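From: Kadri Toom
To: grippers list
Date: 2018-09-20
Subject: Re: finger pads lifting on the hand-held unit

Valdis Paju wrote:
> Second set of pads peeling at the tips. I wiped the fingers with
> alcohol first, same as last time. Is it the glue or is it me?
> Also the left finger closes a hair later than the right.

Hi Valdis, hi all,

Almost certainly the glue! We had the same thing in November and I went through 4 sets before Ojārs Ķēniņš told me to scuff the fingers with fine paper before wiping them. What a difference. Clean off every scrap of the old adhesive, scuff, wipe, leave it to dry properly, then press the new pad on from the base upwards and clamp it overnight. The pair I fitted that way has done 46 sessions and the edges are still down — I'm delighted with it.

For the late finger, look at the screws near the base before you touch anything else. Back them off, close the fingers gently on a flat block, then nip each one up a little at a time.

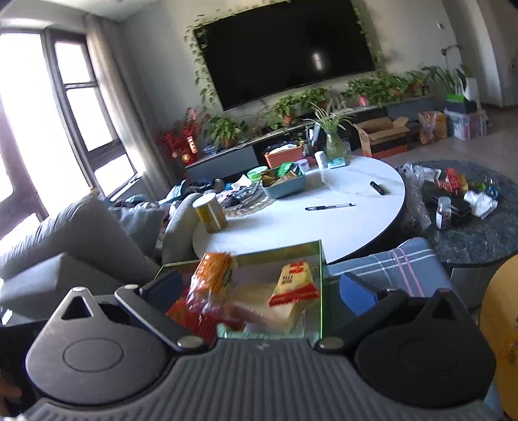
Setup and checks

Blue pads on both fingers, and the clear box of snacks is my favourite thing to test on. Wrapped cakes and crisp little bags show up a bad pad far quicker than a block does. Try one by its corner, then by the middle, and if it twists as you lift, go back to the alignment.

I keep a card with the date of each pad change and it has saved me loads of guessing. Austra Vītola has the template if you'd like it.

Has anyone tried thicker pads? I have 2 spare sheets and would love to compare notes.

Kadri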